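The one bag I kept

I have been getting rid of bags. I started in June, when the hook behind the hall door came off the wall and took a lump of plaster with it. There were a lot of bags on that hook. Some had other bags inside them, and one had a banana skin in it that I would rather not go into.

I tipped everything out on the bedroom floor and sorted it. I ended up with 19 bags, not including rucksacks or the suitcase. For one person who works four days a week and does a small shop on the way home, this is silly. Most were the thin cotton sort you get given at events. They have no shape, they crease, and things fall out of them in the car. I kept two of those for onions and potatoes and the rest went to the charity shop, apart from a few that were past it and are now dusters.

The one I decided to keep for every day is a khaki canvas tote with a zip along the top and a darker brown trim round the edges.

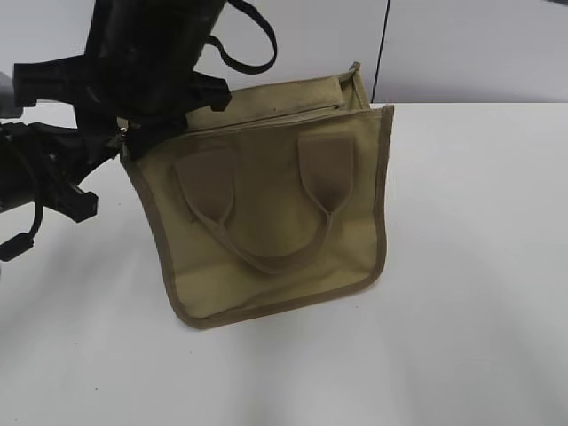

My main requirement was a zip. I take the bus, and I had a purse lifted out of an open bag a few years ago, so I won't carry an open one now. I also wanted something I could put down without it collapsing. A lot of totes are fine while they are on your shoulder and then fold up into a heap as soon as they touch the floor, and you have to go digging in them with both hands.

The other bag in the running was a Havora one, which I bought new two winters ago and never got on with. It has 7 pockets. I could never remember which one I had put my keys in, so I would stand on the step going through all of them in turn while the shopping got heavier. The lining was also a very dark navy and you couldn't see a thing in it. My friend Halima Akande had always liked it, so she has it now and is happy with it. She is a more organised person than I am.

What I carry on a normal day is a purse, keys, phone, a water bottle, a small umbrella, a packet of tissues, my lunch in a tub and usually a library book. If I am stopping at Chukwu on the way home I take a second bag folded up at the bottom for the shopping, as I don't like putting milk in with a library book. I did that once and had to pay for the book.

I keep the loose bits in a pencil case. This was Halima's idea. Plasters, a pen, lip balm, headache tablets and a spare hair band all go in there, and if I change bags I only have to move the one thing. Before that I had tissues and receipts all through the bottom of whatever I was carrying.

The second part of the job was working out where the bag should live, because the hook had gone and I didn't want to put it back. Hanging a full bag on a wall hook is how I lost the plaster. I tried the back of a kitchen chair for a week, but the chair tipped over whenever somebody stood up from it. I tried the floor by the door, and I tripped on it. In the end I cleared a table and made a rule that nothing stays on it overnight.

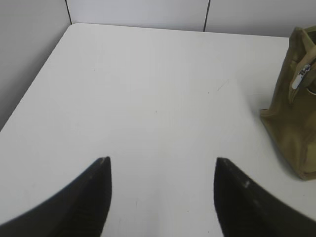 A plain white top is good for this in one way, which is that you can see at once if you have left something behind. The drawback is that it shows every mark. I wipe mine down with a damp cloth and a drop of washing-up liquid, and for anything that won't shift I use the Clunico cream cleaner, a very small amount, and rinse it well. Don't use the green side of a sponge. Scratches in a white surface catch the dirt and then you have a grey line for good.

So the routine is that I come in, put the bag on the table, take out the lunch tub and the bottle, and throw away any receipts. Last thing at night I put in what I need for the morning and do the zip up. It takes a couple of minutes. I have missed the bus less often, though I did leave the house without my phone last month, so it isn't a perfect system.

Somebody asked in the comments on my last post about washing canvas. I can only say what I do. I empty it completely, turn it inside out as far as it will go and shake it over the back step, then brush the seams with an old toothbrush because crumbs get right down into the corners. Marks get dabbed with cool water and a bit of plain soap. I don't put a canvas bag in the machine. I did that with an older one and it came out a different shape, with the trim all puckered, and no amount of ironing put it right. 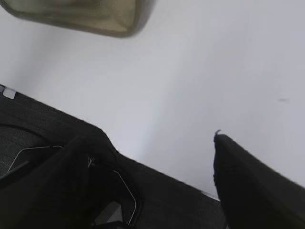

Drying is the slow part. I stuff mine with a towel so it keeps its shape and leave it somewhere airy, out of the sun. I have learned not to put it on the radiator. If the zip is stiff afterwards, rub a candle stub along the teeth and run it back and forth a few times.

I also had a look at waterproofing. There is a Markemier spray which people seem to like, but the 200 ml can cost more than I wanted to pay, and you are meant to do it outside on a dry day and then do it again. I have decided to carry an umbrella instead, and if it is really coming down I put the book in a plastic bag first.

The hall wall still needs filling. I have bought the filler and it is sitting under the sink. I'll do the coats next, and then possibly the drawer with all the chargers in it, although I've been saying that since Christmas.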